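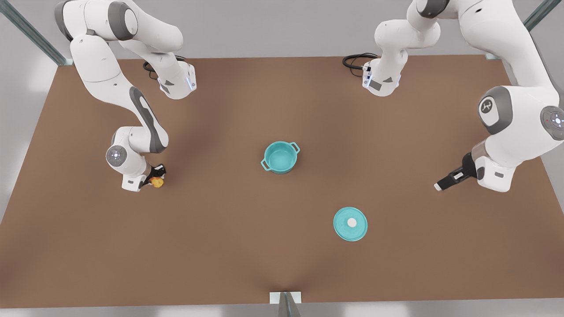 Un fin de semana largo en Triltberg, con barco de vapor y mucha sopa

Jueves, 2 de abril de 2026

Llevaba tanto tiempo queriendo contaros lo de Triltberg que se me han ido juntando las notas en tres libretas distintas, y ayer por la tarde, con la lluvia y una tetera entera para mí sola, por fin me senté a ordenarlas. Ya sabéis que yo ordenar, lo que se dice ordenar, poco. Así que os pido paciencia, porque seguramente me iré por las ramas (mi hermana dice que mis entradas se leen como quien sigue a un gato por un pueblo, y creo que lo dice con cariño).

Fuimos cinco en el viaje: Mirjam Moser, que lo organizó casi todo, Flurina y su marido, Tomomi Iwasaki, que venía de pasar un mes entero en la montaña y traía las botas hechas polvo, y yo. El tren nos dejó abajo, junto al lago, y de la estación al embarcadero hay un paseo corto con castaños a un lado y casas de persianas verdes al otro. Llegamos con tiempo de sobra, algo que conmigo no pasa casi nunca, y nos tomamos un café de pie en el quiosco mientras iban subiendo las bicicletas al barco.

El barco se llama Droltier. Es un vapor de ruedas, no muy grande, pintado de blanco y con la chimenea amarilla, y hace la vuelta completa al lago con parada en todos los pueblos. Se puede hacer del tirón o bajar y subir las veces que una quiera con el billete de día. Nosotros pagamos 21 francos cada uno y me pareció muy bien, sobre todo porque con ese mismo billete se sube luego en el funicular. Si vais en grupo preguntad en la ventanilla, que la señora que atiende es encantadora y nos explicó los horarios dos veces, la segunda despacio y para mí.

Lo que más me gustó fue poder asomarme a la sala de máquinas. Hay una barandilla en mitad de la cubierta y desde allí se ven los émbolos yendo y viniendo, todo brillante y con un olor a aceite caliente que me devolvió de golpe al taller de mi abuelo. Me quedé un buen rato. Tomomi bajó a buscarme creyendo que me había mareado, y se quedó también, y al final nos perdimos las dos la primera parada. ¡Y eso que era la de la iglesia redonda, la que yo había subrayado en la guía!

A bordo se come. Hay un comedor pequeño con manteles y unas mesas fuera, en la popa, que son las que os recomiendo si no sopla mucho. Yo pedí la sopa de cebada, que venía en un tazón hondo con pan negro, y Flurina Hofstetter pidió el pescado y se arrepintió en cuanto vio mi sopa. Acabamos cambiando a medias. De postre, tarta de nueces – densa, oscura, de las que piden otro café – y el camarero nos trajo un poco de nata aparte sin que se la pidiéramos.

Nos bajamos en Triltberg a media tarde. El pueblo está en cuesta, todo él, no hay una calle llana salvo la del muelle, y la pensión Voß queda, cómo no, en la parte de arriba. La lleva Edeltraud Tanner desde hace muchísimos años y tiene las habitaciones con unos edredones enormes que casi no dejan cerrar la puerta. La mía daba al lago. Dormí con la ventana abierta y me despertó la sirena del primer barco, que a mí me hizo ilusión y a Mirjam bastante menos.

El segundo día tocaba andar. Desde el funicular, que te deja a 1149 metros, sale un sendero marcado en amarillo que va bordeando el monte hasta una cabaña donde venden queso. Lo pone como fácil, y fácil es, aunque hay un tramo con raíces en el que conviene mirar al suelo y dejar las vistas para luego. En los lados umbríos quedaba algo de nieve vieja, y en los soleados ya había azafranes, blancos y morados, a montones. Hicimos tantas paradas que una excursionista muy seria, con bastones, nos adelantó dos veces (había vuelto a por un guante).

En la cabaña compramos queso para media familia. Yo me traje una cuña que pesaba 427 gramos según la etiqueta, y que no llegó entera a casa, porque el viaje de vuelta es largo y el pan que nos había dado Edeltraud estaba buenísimo.

La última tarde la dedicamos a Leonie Marti y su velero. Leonie es prima de Mirjam y sale a navegar con visitantes en cuanto empieza a hacer bueno, en un barquito de madera que se llama Tiller. Caben cuatro más ella, así que el marido de Flurina se ofreció muy deportivamente a quedarse en tierra con un periódico y una cerveza, y no le vi sufrir demasiado. Al principio había tan poco viento que nos dedicamos a charlar y a comer galletas, pero luego se levantó una brisa preciosa y Leonie me dejó llevar el timón un rato. Yo no había cogido un timón en mi vida. Hay que empujar al lado contrario del que una quiere ir, y mi cabeza tardó lo suyo en aceptarlo; fuimos haciendo unas eses muy bonitas por delante de toda la gente del muelle.

Unas notas sueltas por si os animáis:

Llevad chaqueta para el barco aunque abajo haga sol. En cubierta refresca enseguida.

La pensión no admite tarjeta. Hay un cajero en el muelle, al lado de la panadería, y la panadería cierra los lunes.

El Tiller se reserva por teléfono y Leonie contesta mejor por las noches. En mayo empieza también con las salidas al atardecer, que son las que me quedé con ganas de probar.

La iglesia redonda sigo sin haberla visto. Mirjam ya está mirando fechas para volver en otoño y le he hecho prometer que esta vez alguien me saca de la sala de máquinas a tiempo. Si alguna de vosotras ha estado, contadme en los comentarios si se puede subir al campanario, que en la guía no viene y me he quedado con la duda.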